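Break Room Helpers Wanted at Heslow – Mornings, Part Time

We are looking for two friendly, tidy people to look after the shared break rooms at Heslow, our building on the Isau side of town. If you are the kind of person who wipes down a counter before you even put the kettle on, please keep reading!

Heslow is home to 11 small companies and 141 people, and pretty much all of them eat lunch here. The break rooms are where folks from different floors get to know each other, and we love that. What we need now is somebody to keep them pleasant from the first coffee to the last reheated soup.

The shift runs from 7:30 to 11:30, Monday through Friday. You'd start on the second floor, which has the newest room: plain white walls, a white table with the microwave on it, wood-look flooring that shows every crumb. Then it's up to the bigger kitchen on the third, where the dishwasher lives and where most of the mugs end up. 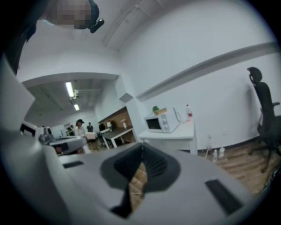 On a normal morning you would clean the microwaves inside and out (door, turntable, knobs), wipe the tables, sweep, empty the recycling, and restock paper towels, tea and coffee. Fridge clear-out is on Fridays. Anything without a name on it goes, and yes, people have been warned. You would also keep a short shopping list, and we place the order with Suvarna once a week.

You don't need experience in cleaning or catering. We do need you to be on time, comfortable on your feet for four hours, and able to lift a case of drinks. Some Spanish would be a plus – several of our tenants would be thrilled.

Pay is $1,858 a month before taxes, with paid holidays and lunch on us when the Pudero truck is parked out front. Shoes and aprons are provided. The job starts in September, with two paid training mornings beforehand.

To apply, stop by the front desk and ask for the break room form, or leave us a note with your phone number and the best time to call. A résumé is fine but a few lines about yourself will do. We'd love to show you around before you decide, so come in any weekday after lunch.

Posted Tuesday, June 3, 2025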